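Packing cell, shift start and handover checklist
Nirville site, June. Filled in by Despina Olteanu.

Marks: OK, FIX, or ASK. Comments go under the item, even short ones.

## A. Grippers

- Fingers open evenly: OK
- Green pads seated on all fingers: OK
- Screws on the linkages: OK, checked by hand with the arms stopped
- Black grip surface: FIX

The grip surface on one pad looks worn, with green flecks showing through. Order a set from Miltar before it gets worse. When we packed by hand nobody had to look at finger pads, so please put this check ahead of the box test. With the fingers down in an open box there should be clear floor between them.
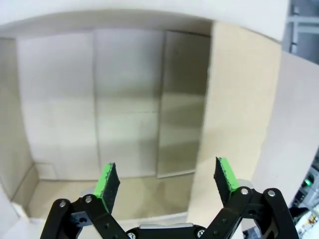

## B. Boxes and tape

- Tape strip flat across the cardboard: OK
- Flaps free to move: OK
- Rejects logged by cause: ASK

The counter read 1,106 boxes at handover and 932 of those went through without a person touching them. The rest were helped along by hand. Husar wants the causes split into tape, flap and other. I can do that, but it takes time at the end of the shift and the work plan doesn't have that time in it. Ask Jumska if the log can be filled in at the screen.

Tape is still our call. If a strip has a crease near the end, pull the box and do it over.

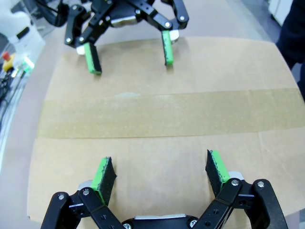
The two people who used to tape now split the shift between watching the cell and feeding it. Both say their wrists are better and their necks are worse. Rotation is set at 50 minutes. It was missed twice, so I marked it FIX in section C.

## C. People and space

- Stop button can be reached without leaning over the table: OK
- Cables clear of the walkway: OK
- Rotation kept: FIX
- Everyone on shift trained on restart: ASK

Two of the new starters have done the stop training but not the restart. Until they have, they call the lead. They do not clear a stuck box themselves, even if the arm looks still.

- Drinks kept off the main table: OK

Drinks go on the white table at the back. Keep lids on.
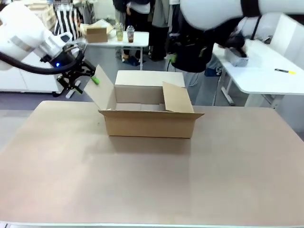 Standing distance needs a line on the floor. People step in closer when they are curious, and closer again when the cell slows down. I asked for tape on the floor last time and would like an answer.

## D. Open items

1. Grip pads, one set, Miltar.
2. Floor line.
3. Restart training for two people.
4. Speed stays at 50 percent until item 3 is done. It can go to 100 after that, with the lead present for the first hour.

Signed at handover, 2:40 p.m., D. Olteanu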